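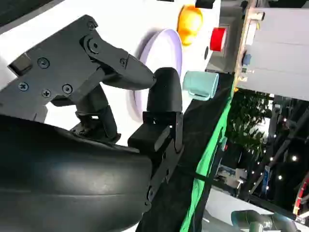 Noise Levels in the Endstead Library Reading Room

Introduction

Students at our school often say the reading room at Endstead is too loud to study in. Our group wanted to find out when it is loudest and where the noise comes from. We took readings through November, before the exam period started.

Method

We used one handheld sound meter and took all readings from the same 5 tables. At each table we held the meter at ear height and wrote down the level once a minute for 11 minutes. We did this in the morning, at noon and at 4 p.m. Readings taken while a group member was talking were thrown out. In total we kept 400 readings.

Results

Noon was the loudest time at every table. The table by the stairs was the worst, and the one behind the map cases was the quietest all day. The difference between morning and 4 p.m. was small.

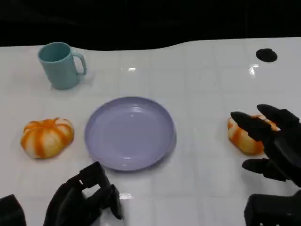
Most of the short peaks came from chairs being dragged and from the door to the Fajardo wing, which closes hard. Talking raised the level less than we expected, but it lasted longer.

We also gave out a short survey and got 28 back. Most people who filled it in said the door bothered them more than voices did.

Problems

The meter's battery died during one noon session, so that session was repeated the next week. We did not measure the upstairs rooms.

Recommendations

Put felt pads on the chair legs and fit a slow closer on the Fajardo door. We would like to repeat the noon readings after that is done.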